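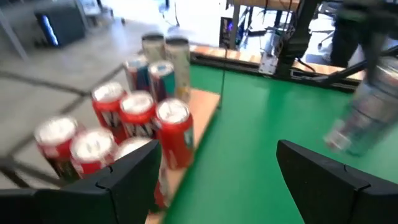 Wrist-camera method cuts failed grasps on crowded cans

31 August 2024

A group at the Trelham robotics laboratory has published a method for picking drink cans out of tightly grouped sets using only the camera at the gripper. The work, led by Ayane Miyazaki and Maximiliano Palma, addresses a common failure in bench manipulation: a finger that closes on the right can while pushing over the one beside it.

The method, named Bestow, does not try to identify each can. It estimates the free space between neighboring lids and scores candidate finger positions by how much clearance they leave. Frames with motion blur are kept in the training set. In earlier work by the same group they were discarded, and the resulting policy performed poorly whenever the arm moved at normal speed.

Training used 334 demonstrations recorded on a green-topped table, with red cans, blue-and-red cans and taller cream-colored ones grouped on a pale wooden board. Mixed heights matter for the result. A tall can at the back of a group changes the approach angle available to the wrist, and a policy trained on one can size tends to come in too low.

In tests on arrangements absent from training, the share of attempts that disturbed a neighboring can fell from 29 percent to 14 percent. Lift success was unchanged within the margin of error. Most remaining failures occurred when one finger hid the target lid during the last part of the approach.

"The occluded case is still open," said Palma. "We carry the last clear estimate forward, and it drifts."

Inference runs at 15 frames per second on a single desktop computer. Krisztina Jakab, who wrote the scoring module, said a version that shares clearance estimates between two arms is being tested. The code was released in June under the project name Kellau. The demonstration data will follow after review.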